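Informes > Visitas técnicas > Celda de vaciado de cajas, Musitdale

Tiempo de lectura: 2 minutos

Visita a la celda de pruebas de Musitdale: paradas por contacto con la pared

La visita se hizo en mayo, en horario de mañana, con Felicidad Quiambao como responsable de la celda. El motivo era revisar una incidencia abierta: el brazo entraba en parada de protección al recoger bloques próximos a las paredes de la caja. En la última serie, de 16 ciclos, hubo 6 paradas. En dos de ellas el bloque quedó retenido entre los dedos y hubo que liberarlo a mano.

La tarea es sencilla de enunciar: retirar bloques alargados de una caja metálica abierta, sin posición fija de partida. El programa calcula el punto de agarre y comprueba la holgura de los dedos, pero no la del conjunto de la muñeca ni la de los cables que la rodean. Con el brazo muy inclinado, el borde de la caja queda dentro del volumen no comprobado.

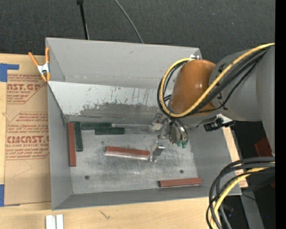

La pinza dentro de la caja, junto al bloque rojo central. Una pinza de resorte sujeta el borde superior izquierdo.

Þórey Kvaran, de Unar, repasó el registro de fuerzas. Las 6 paradas presentan el mismo perfil: un pico lateral durante el descenso, antes de cerrar los dedos. Descarta por ello un fallo de agarre. Queda pendiente el recorrido del cableado – una tensión en el bucle podría dar una lectura parecida – y se acordó repetir la serie con el mazo refijado.

Como medida provisional se ha reducido la velocidad de descenso y se exige pulsar el paro antes de meter la mano en la caja. En las dos retenciones se había trabajado con el brazo solo en pausa, condición que el procedimiento anterior no prohibía de forma expresa.

Contacto | © Garba, informes técnicos | Volver arriba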